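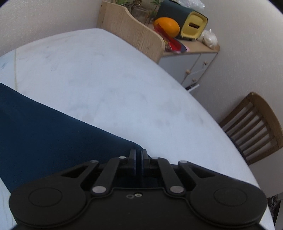
Flalari reckons the linkage check belongs at the start of every session, before the cloth goes down. I'd go further and put it in the written procedure, with a box to sign.

Posted by Holta_bench, Jul 23, 2022

Our draft at the moment says: look over the pivot pins, open and close the fingers fully, then log the tool number. Any play in the jaws and the tool comes out of use. Is anyone doing more than that?

vonik_k
We do the same but every 30 cycles as well. Pins work out slowly and you won't spot it once a day.

Siriwan
30 is too often. People stop looking and just tick the sheet. We went to 60 last October and the number of faults we caught stayed the same.

vonik_k
Same number caught doesn't mean same number there. What was your sample?

Siriwan
2859 cycles, one site, hand-held tools only. I wouldn't use it for anything on an arm.

Lumturie Gashi
Could we agree on the table first? The draft says "clear surface" and I don't know what that means. Ours has scuffs all over it and I have had a session failed for that.

Holta_bench
Scuffs are fine by me. I meant nothing loose within reach of the fingers that isn't part of the task. Cloth counts as part of the task if you're folding it.

Lumturie Gashi
Then write that. "Clear" will get read as "clean".

Flalari
Agree with Lumturie. Still not agreeing with 60.

Holta_bench
I'll change the table wording tonight and leave the interval blank until a few more sites have posted theirs.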